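Vularik apresenta Custitz, serviço de mesa para refeitórios e salas de refeição partilhadas

A Vularik anuncia o lançamento de Custitz, uma linha de serviço de mesa destinada a residências, cantinas de pequena dimensão e salas de refeição de uso comum. A linha estará disponível a partir de junho, junto dos distribuidores habituais da empresa e por encomenda direta.

A proposta assenta num lugar individual completo: individual de mesa às riscas cinzentas e brancas, prato preto redondo de rebordo ligeiramente elevado, talheres com cabo de madeira castanha e um porta-talheres de arame escuro, com divisória, que permanece sobre a mesa durante a refeição. Os talheres são dispostos na horizontal, a faca acima do prato e o garfo abaixo, solução adotada pela equipa de projeto para libertar os lados do individual quando várias pessoas se sentam próximas umas das outras.

"Partimos do gesto de pôr a mesa, que nestas casas se repete muitas vezes ao dia e por pessoas diferentes", afirma Verena Kofler, diretora de produto da Vularik. "Interessava-nos que a disposição fosse compreendida sem instruções — e que a mesa de madeira clara continuasse a ver-se."

A preparação da linha decorreu ao longo de 47 semanas, em colaboração com o gabinete Darko, responsável pelo desenho do porta-talheres. O tampo que acompanha a coleção mantém o veio natural da madeira, pelo que cada mesa apresenta um desenho próprio.

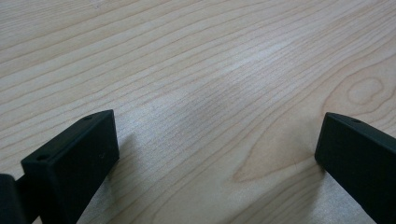
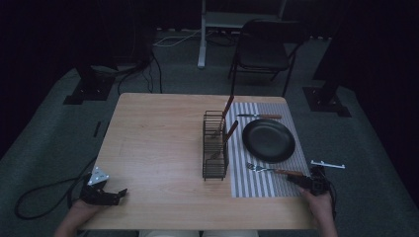
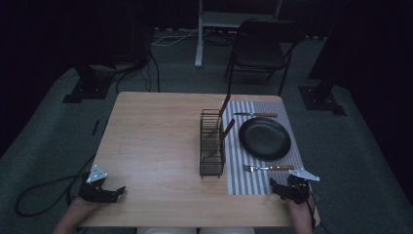 Linha Custitz: pormenor do tampo de madeira clara (primeira imagem); lugar individual com prato preto e porta-talheres de arame (segunda e terceira imagens).

O conjunto individual, composto por prato, faca, garfo e individual de mesa, terá o preço de 59 euros. O porta-talheres é vendido separadamente. A mesa, de fabrico por encomenda, será comercializada por 743 euros, com entrega incluída em Portugal continental.

Segundo Engelbert Koller, responsável comercial, as primeiras unidades destinam-se à residência Ikov, cuja sala de refeições foi renovada este ano. "Os residentes põem e levantam a própria mesa, e o mobiliário tem de acompanhar essa rotina", refere.

A Vularik prevê alargar a linha com 2 novos tamanhos de prato e uma versão mais baixa do porta-talheres. Os pedidos de amostras por parte de instituições devem ser dirigidos por escrito ao departamento comercial, com indicação do número de lugares pretendido.

Contacto para a imprensa: Brigitta Brunner, Gabinete de Comunicação da Vularik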